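Workroom and desk tips, the November batch

Quick one this month, have a sink to fix. No particular order.

Sticky drawers. Rub a candle stub along the runners. Both sides and the underside of the drawer too, most people skip the underside. If it still sticks, pull it all the way out and look for a screw backing out of the wood. Usually one has.

Tape gone dead on the roll. You know, when it splits and comes off in a skinny strip. Put the roll somewhere warm for an afternoon and try again. Mine sits on top of the water heater. Works on masking tape most times, packing tape some times. Then fold the end under, always, or you'll be picking at it with a fingernail next Tuesday.

Labels off jars. Warm water, dish soap, leave it alone for 30 minutes. Peel. Whatever gum is left gets cooking oil and baking soda mixed to a paste. Rub, wait, wipe. Old jars are for screws, not for paint thinner. I don't care how good the lid is.

Paint cans. Write the room on the lid AND the side. Lids get swapped. Also the date if you remember. Wipe the rim before you hammer the lid down – paper towel round a finger, once around. Store them off the concrete floor, they rust from the bottom up.

Damp in the tool chest. A few readers asked again. Sticks of plain white chalk in a little cloth bag, one bag to a drawer. Not magic but it helps. Amos Villanueva wrote in to say he uses the packets that come in shoe boxes and has been saving them for years, a whole coffee can full. Fine, same idea. Keep those away from kids and dogs.

Sandpaper. Stop buying the mixed pack. You use 80 for rough stuff and then you reach for one finer grade and the rest curls up in the box. Buy what you use. Store it flat under a board. To clean a clogged sheet, an old rubber shoe sole. Or a stiff brush, but the sole is better.

Cords, since it's that time of year and every outlet in the house has something in it.

Coil them loose. Not round your elbow and hand, that puts a twist in and the wire inside gets tired. Big easy loops, let the cord fall how it wants to. A strip of old bicycle tube makes a good tie. Twist ties off the bread bag are ok for phone cords and thats it.

Tag both ends. Bit of masking tape folded over on itself like a flag, name of the thing on it. LAMP. PRINTER. You will thank yourself the first time you crawl under the desk. Pull the plug by the plug.

Don't run a cord under a rug. Don't pinch one in a door or window. Feel the plugs once in a while after something's been running – warm is worth looking into, hot means unplug it and stop using it. Brown marks around a slot, same thing, throw the strip out.

Space heaters go in the wall. Straight in the wall. Same for the microwave and the toaster oven. I got an email about this last winter from someone who was quite annoyed with me, and I haven't changed my mind.

Never one strip plugged into another strip. If you need more reach buy a longer one. Or move the desk! Moved mine 35 inches to the left last spring and got rid of two cords in one go.

Dusting them. Unplug from the wall first, then everything out of it, then a dry paintbrush across the slots. A soft one, an inch wide or so. No spray, no damp rag, not even "just barely damp." Do it when you do the baseboards. If you never do the baseboards, do it when you change the clocks.

Wobbly table. Before you fold up a matchbook, turn it over and tighten everything. Then check the floor, might not be the table at all. Slide it a foot over and try. If it's the leg, a felt pad from the hardware store, trim with scissors.

Pencil marks on a white tabletop. Regular eraser first. Then a dab of white toothpaste (not gel) on a cloth, easy, and rinse. Try a corner before you go at the middle. Marker is harder, rubbing alcohol on a cotton ball, window open.

Dull scissors. Cut through a folded piece of foil six or seven times. It won't make them new but it takes the drag off. Screw loose at the pivot is the other half of it, quarter turn.

Back to the power strips a second, forgot the main one. Get one with a light on it. If the light is out you know to check the swich or the wall before you start blaming the lamp. And lay it where you can see it.
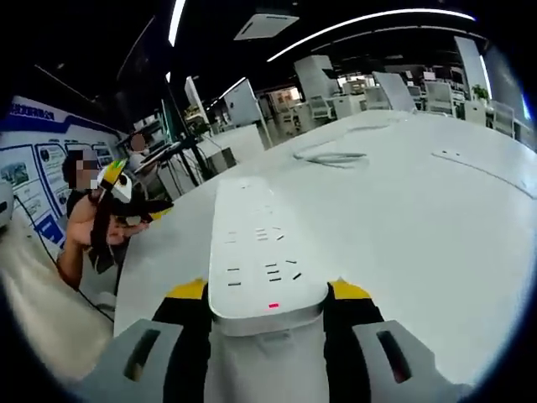 Also, read the rating on the back before you fill up every slot. It's small print, take a flashlight. Ok, sink. More next month, send me your squeaky hinge fixes.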